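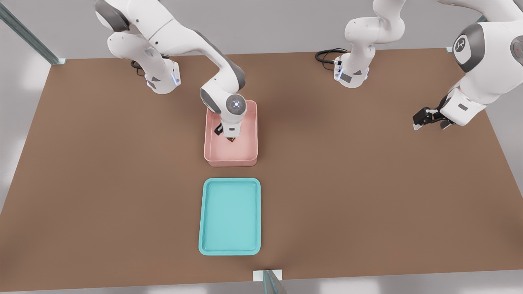 Attachment 1: sim render of the two-arm cell, left arm in the pink bin, turquoise tray in front, right arm idle

Ticket: Second arm for bin-to-tray cell, is it needed?
Site: Flusenham
Opened by: Carmela Santoro
Assigned to: Eifion Maddocks
Status: Waiting on requester

Carmela Santoro, 9:13 am
The Pradent quote came back with 2 arms on it. I asked for a price on moving small parts from a bin to a tray. I can do that with my hand, and I only use the one. Can someone tell me what the second arm is for before I sign for it? Purchasing closes the February list at noon.

Eifion Maddocks, 9:40 am
Sim layout attached. Left arm picks, right arm was meant to hold the tray steady. At the point shown it is holding nothing, at some distance from the tray.

Carmela Santoro, 9:52 am
So it's supervising.

Eifion Maddocks, 10:20 am
Reran the job with the right arm switched off. 120 picks, same cycle time to the second. Reran it with the left arm off to be fair to everyone. No picks.

Checked so far:
- Reach: left arm gets to both containers from its current mount.
- Tray movement: fixed with a clamp. Wysocka has them in stock.
- Table: sized for two arms. Keep it, the smaller one has a 13 week lead time.
- Floor space: no change, see table.

Carmela Santoro, 10:31 am
What does the clamp cost?

Eifion Maddocks, 10:33 am
$29. It does not need a service plan.

Carmela Santoro, 10:45 am
Isgate will ask why they got two and we got one. Please write down that we can add the second later.

Eifion Maddocks, 11:05 am
Noted. Asked Pradent for a revised quote: one arm, one gripper, mounting plate for a future arm left in. They want to know if we'd still like the two-arm training package. Need a yes or no from you.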